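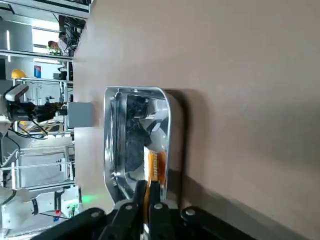 Evidence Rooms Under Strain

When officers of the Garba district police searched a rented house on the eastern side of the city last September, they left with 70 bags of seized property. The bags held mobile phones, memory cards, bank papers, clothing and two notebooks written partly in code. Three men were arrested that night on suspicion of plotting to attack a fuel depot. The search took less than four hours. The work of recording, storing and examining what was found has continued ever since.

Public attention in cases of this kind tends to rest on the arrest. Courts, however, are asked to judge the material that follows it, and judges in the district have become more exacting about how that material is handled. In two recent trials, defense lawyers succeeded in having phone records set aside after the police could not show who had held the devices between the search and the laboratory. In one of them the main charge was dropped.

The district's answer is a set of rules that came into force in March 2018. Under the rules, each item must be sealed at the place where it is found, signed for by the officer who found it and by an independent witness, and entered in a register before the search party leaves. Any later transfer requires a new signature. An item that reaches the laboratory with a broken seal must be returned unexamined, together with a written explanation.

Amarachi Adeleke, the district's head of evidence, drafted most of the text. She spent 20 years as an investigator before taking the post and accepts that the rules are unpopular among officers who work at night and in haste.

"A search is the one part of a case that cannot be repeated," she said. "If the record made in that house is poor, no expert can mend it for us afterward."

The Register

The register was formerly a bound book kept at each station. It has been replaced by Zikent, a records system that assigns a number to each sealed bag and stores the name of every person who signs for it. Stations in Garba and the neighboring town of Niton were the first to adopt it. Officers in Niton continued to keep the old book for several months in case the connection failed, and the two records did not always agree. The district has since ordered that paper entries be copied into the system before the end of the shift in which they are made.

Storage remains the more difficult matter. The main evidence room in Garba was built to hold the property of 100 open cases and now serves more than 100, several of which concern serious offenses and may not reach trial for years. A second room has been approved at the Iner road station, with separate shelving for electronic devices and a locked cabinet for items awaiting examination.

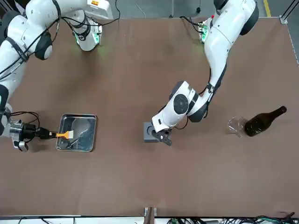

Two robot arms over a brown tabletop.

Objections From the Defense

Folasade Ajayi, a lawyer who has represented defendants in several security cases, welcomes the rules but considers them incomplete. Her principal concern is disclosure. The defense may inspect the register only after charges have been filed, and a suspect held under the security laws can wait many weeks for that stage.

"My client was shown a list of what had been taken from his home," she said. "He was not shown who had opened the bags. Those are different questions, and the second one decides cases."

Ms. Ajayi has asked the district court to order that a copy of the register be given to the defense at the first hearing. Prosecutors oppose the request. They argue that early release could reveal the names of witnesses and warn suspects who are still at large. The court has heard both sides and has reserved its decision.

The case of the three men arrested in September will be among the first affected by that ruling. Their lawyers have already given notice that they will challenge the seizure of the notebooks, which were sealed at the station and entered under a single number. All three men deny the charges and remain in custody. The next hearing will deal only with the question of bail.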